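Chapter 2
Storing Gas: Why a Hole in the Ground Has a Price

In this chapter you will learn
what a gas storage site does, and who pays for it
how the gap between summer and winter prices makes storage worth having
why a half-full store in May can be good news or bad news
how to read a weekly stock report without being fooled by it

2.1 A cold morning in Prullham

Suppose it is six in the morning in Prullham, and the temperature has dropped sharply overnight. Boilers fire up all over town, one after another, and within an hour the town is using several times as much gas as it did at midnight. Where does it all come from?

Some of it is already sitting in the pipes, squeezed in under pressure. Some is flowing steadily from the fields offshore, but those fields like to run at much the same rate all year, and you can't ask them to triple their output before breakfast. The rest comes out of storage, and that is where our story gets exciting, for storage is the part of the gas market where time itself is bought and sold!

Think about what a storage site lets you do. You buy gas when few people want it, put it away, and sell it when everybody does. Farmers have done the same with grain for thousands of years. Gas is more awkward than grain, though. It needs a great deal of room, it has to be pumped in, and a portion of it must stay underground for good, simply to keep up the pressure that pushes the rest out. We call that portion cushion gas. The gas you can really get at is called working gas, and when a news story says that stocks are high or low, working gas is nearly always what is meant.

2.2 Meet the Tresness store

Throughout this chapter we shall follow one site, the Tresness store, an old gas field that was emptied and then put to use again. At Tresness there is room for 378 million therms of working gas. On the first day of our story it holds 215 million therms.

Is that a lot? Have a go at answering before you read on. Most students look at the two figures, see that the store is more than half full, and relax. But a stock figure on its own tells you very little. If we are at the start of winter, this is a worrying number, and buyers will be bidding nervously for every spare cargo. If we are in May, with the whole of the summer left for filling, it is a comfortable one, and prices may well drift down.

So the first habit to pick up is to ask what time of year it is. The second is to ask how fast the level is moving. A store can be fuller than it was last year and still be losing ground, week by week, if gas is going in slowly.

2.3 The spread

Now for the money. Our imaginary dealer is no use to us without a price, so let us give the firm of Wunderlich a desk at the Nitance hub, where gas for this region changes hands. In summer, Wunderlich can buy gas at Nitance for 52 pence a therm. On the same day it can also agree a price for gas to be handed over the following winter, and that price is higher. The difference between the two is the summer-winter spread.

The lovely thing about the spread is that Wunderlich can lock it in. It doesn't have to guess how cold the winter will be -- it buys the summer gas and sells the winter gas at the same moment, then uses Tresness to carry the one across to the other. What is left after paying for the store, the pumping and the borrowed money is profit.

When the spread is wide, everyone wants space, and the owner of Tresness can charge well for it. When it is narrow, the space may stand unused, even though the town will need that gas just as badly come January.
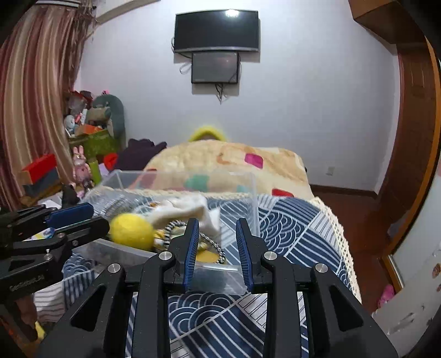 Keep hold of that last point, as the next section builds on it. We begin with the costs of pumping gas in and drawing it out again, and work out the smallest spread at which Wunderlich would bother to fill the store at all. You will need a pencil, and it helps to write down the units at every step -- pence and therms are easily muddled.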